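Jun 28, 2023

**Winter clothing swap moves to the Anater residence hall**

The Skisow neighborhood association will hold its winter clothing swap at the Anater residence hall on Drirnport Road this January. The old location, the meeting room above the Quách bakery, is being turned into apartments.

Residents can start setting items aside now. Padded jackets and vests are needed most, along with gloves and warm socks. Last winter the swap took in 622 items and ran out of adult coats before noon.

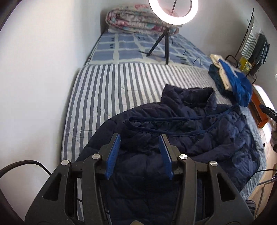

Drop-off boxes will be placed in the hall's entrance 4 weeks before the swap. Clothes should be clean and dry, with zippers that close. Anything with a drawstring should have the cord still in place. Bedding will be accepted for the first time, but only folded blankets and comforters. Pillows and mattress pads will be turned away.

Each household may bring up to 29 items. Socks and gloves must be in pairs, tied or pinned together, and count as one item per pair. Shirts can be left folded and need no hanger.
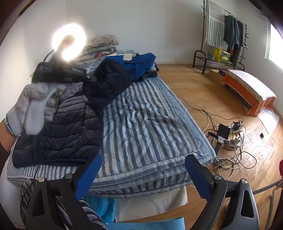
*A navy quilted vest laid out on a bed, with folded blankets and a blue shirt at the head.*

The hall has space for 120 people at a time, and entry will be in order of arrival. There is no charge. Parking is behind the building, and the side door has a ramp. Clothes left at the end of the swap will be stored at the hall until the following winter.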